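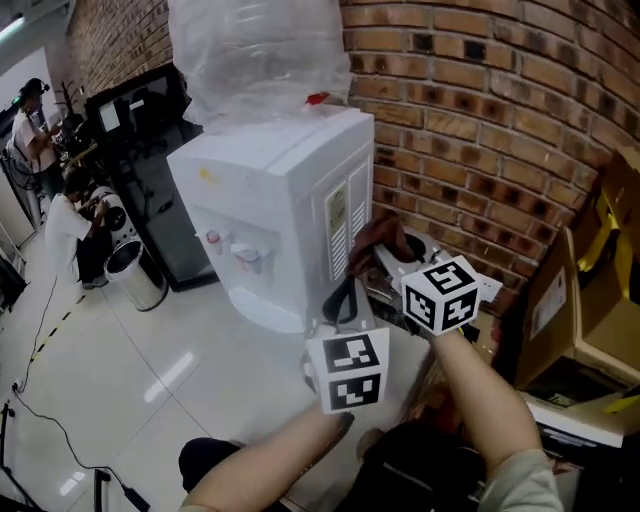
The hot tap, and what came after it

Siu-fong Chow apologises for the tea before she has even poured it. She has been making it in a saucepan on a camp stove since January, she tells me, and although the stove does the job perfectly well, nobody at Kidutis has quite forgiven her for it.

"They can have the cold tap whenever they like," she says. "The hot one stays off at the back until I've signed a piece of paper, and I'm a slow signer these days."

Chow runs the collection floor at Kidutis, a small outfit that gathers demonstrations of ordinary chores for companies building household robots. People go about the work with a hand-held gripper, the gripper's movements are recorded, and a policy trained on those recordings is later put on an arm. She came to it from nine years in hospital equipment maintenance, and she still talks like someone who expects to be rung at three in the morning. I had asked to speak with her about the incident with the Iltberg arm, which she wrote up and circulated to anyone who wanted it, and she said yes straight away, on the condition that I didn't make it sound more exciting than it was.

So, in that spirit: an arm at a client's test kitchen was asked to fill a mug with cold water. It put the mug under the hot tap instead, pressed the lever, and didn't let go. The mug filled and kept filling. Hot water ran over the rim, over the gripper and across the bench, and a technician who reached in to pull the mug away was scalded on the back of the hand.

"It was a small burn, thank goodness, and she was back at work the same afternoon, with a dressing on and a few choice words for me," Chow says. "But I've seen what hot water does to people, and I didn't sleep much that week. You think, well, what if it had been somebody's nan reaching in? Because that's who these things are supposed to be for, in the end."

The first explanation everyone reached for was the tap itself. The lever was stiff, the argument went, and the fingers had jammed on it. Chow took the lever off and found nothing the matter with it. The second explanation was the Tsai controller, which decides how firmly the fingers close and when they open again. That one held up for longer, and it cost them a fair bit of goodwill with the people who had supplied it.

"I owe them a cake," she says. "I've told them so. I was very sure of myself on the phone, and I was wrong, and they were awfully decent about it."

What she did in the end was sit down with the recordings, all 130 of the dispenser demonstrations, and watch them from beginning to end with a notebook on her lap. It took her the better part of a fortnight, between other things. In 28 of them, she found, the recording stopped while the lever was still held down. The person collecting had pressed the tap, seen the water come, considered the chore finished and ended the take. The letting go had happened afterwards, off the record.

"And you can't blame them, you really can't," she says, leaning forward. "If I ask you to get a glass of water, you don't think of letting go of the tap as part of the job. It's just what your hand does! But the robot only gets what we give it, and we'd given it a good many examples where the water comes on and then the world ends."

The mix-up between hot and cold had a duller cause. The two taps sit side by side in the same recess, red and blue, and under the lighting they had been using the colours came through washed out on the gripper's camera. A person knows which side is which after the first cup. The policy had been left more or less to guess.

I ask whether there wasn't meant to be something to catch all this, and she gives a long sigh and gets up to fetch the biscuits, and I wait. There was. The arm had a cut-out that should have opened the fingers after 50 seconds of steady pressure on anything. It had been switched off for a different job, one that involved holding a cupboard door, and it hadn't been switched back on.

"That's the bit that bothers me most, if you want to know. The recordings, fine, we learned something. The colours, fine. But a cut-out that can be turned off with a tick box, and stays off, with no light and no beep and no note on the screen? I'd have been sacked for that on the wards, and quite right too."

The cut-out now turns itself back on whenever the arm is restarted, and the emergency stop has been moved to the near side of the bench, where you can hit it without leaning across anything hot. On the collection side the changes are plainer still. A take isn't finished until the gripper is off the tap and back at the person's side, and anything that ends sooner is thrown out. The lights have been changed. Dispenser work is done with cold water only, and when somebody reaches for a mug that has gone astray, the rule is stop first, reach second, even if the floor gets a soaking.

Not everyone was pleased. A few of the collectors felt they were being told off for something they'd never been warned about, and Chow thinks they had a point. She took them through the whole write-up over lunch, with the clips, and let them have their say about it, which ran to most of an hour. One of them suggested that each take should begin with the hand empty and finish the same way, whatever the chore was, and that has since become the house rule for drawers, jars and light switches as well.

She would like to see the same fault looked for elsewhere. Prornlow, another of the firms she collects for, has gone back through its older sets for takes that stop too soon, and she has offered to help with the watching. "I'm strangely good at it now," she says. "I can have my dinner with one eye on a tap."

As for the hot water at Kidutis, there are 2 tests left to run, both on the cut-out, and both with the bench cleared and everyone well back. If they go the way she hopes, she'll sign her piece of paper and the camp stove can go back in the boot of her car. She tops up my cup from the saucepan, asks if it's gone stewed, and when I say it's lovely she tells me I'm a terrible liar and puts the kettle lid, which has somehow outlived its kettle, back over the pan.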